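Minutes — finishing group, Saturday morning, Alance shed

I took the notes again, so blame me for the spelling. We got going once the urn had boiled and the biscuits had gone round. Apologies were read out and last month's minutes were accepted with one fix (the sandpaper order was from Antoniuk, not Flondus. Sorry!).

First up was the long board. Everyone wanted a proper look at the colour, and I have to say the grain is gorgeous with the lights on it, all those dark and orange streaks running down its length.
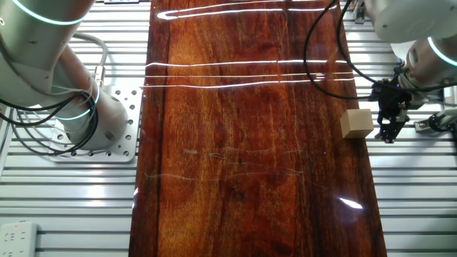 *The long board, gloss side up, with a small pale block near its right edge.*

We had a good long natter about the scratches. There are faint wavy ones through the middle and they show up more than any of us would like. One camp wants to cut the whole top back and start again, the other (me included) would try polishing first and see how we go. We settled on polish first, with a test patch at one end — no power tools until we've all seen it.

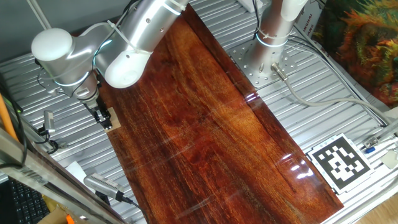 **Item 2: The small squares**

These are the light tan pieces, and the question was whether to leave them plain or bring them up to match the board. I love them plain, the contrast is lovely! Plain won on a show of hands. We still need felt underneath whatever gets set down on that gloss, and I said I'd pick some up.
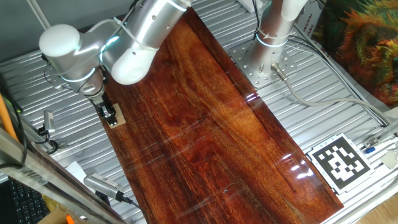 Plurklow have quoted us $60 for a roll of felt, which seemed steep for what it is, so I'll try Flondus before we commit. If they can't match it we'll pay up and stop grumbling.

**Item 3: Money**

We have $482 in the kitty. Up to $300 of that can go on polish, pads and a decent lamp for checking the finish, and the rest stays put until the autumn display.
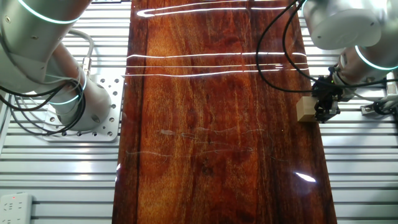
The lamp should be one we can tilt low, as glare straight down the board hides half the marks. Somebody asked if we could borrow one from Antoniuk and I'll ring them on the way home.

Actions for me: felt, lamp, ring Antoniuk. Test patch to be done before the next meeting, 3 pm, same shed. Bring your own mug please, we're short again.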